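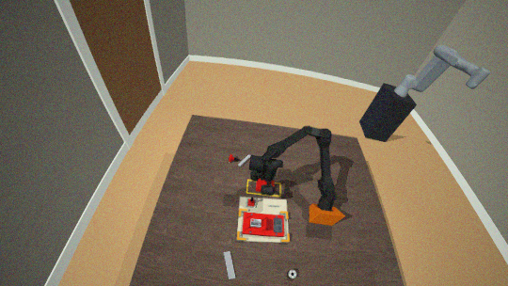 How to Get Lipstick to Last Through Lunch

By Yolanda Valcárcel
February

Print this page | E-mail this page

I own more lipstick than a person with one mouth can defend, and most of it ends up on a coffee cup. If yours does too, try this before you spend money on anything labeled "24 hour."

1. Scrub, gently. A damp washcloth will do. Sugar scrubs work as well, but I eat mine.

2. Put on plain balm and go do your eyebrows. Blot off whatever is left when you get back. Lipstick on top of balm slides toward your chin by 10 a.m.

3. Line your lips, then color them in with the same pencil. I use the Brumska one in a brownish pink. It needs sharpening every 2 minutes, but it stays put.

4. Apply a thin coat of lipstick with a brush. Blot on a tissue.

5. Hold a single ply of tissue over your mouth and dust a little loose powder through it. You will look ridiculous – close the bathroom door.

6. Add the second coat and stop there. A third gives you the texture of old house paint.

Creamy formulas will still fade in the middle if you have anything with salad dressing. Matte ones hold up better and feel like it. Touch up with the pencil first, then the lipstick.

Contact Clirker Beauty | Copyright Clirker | Back to top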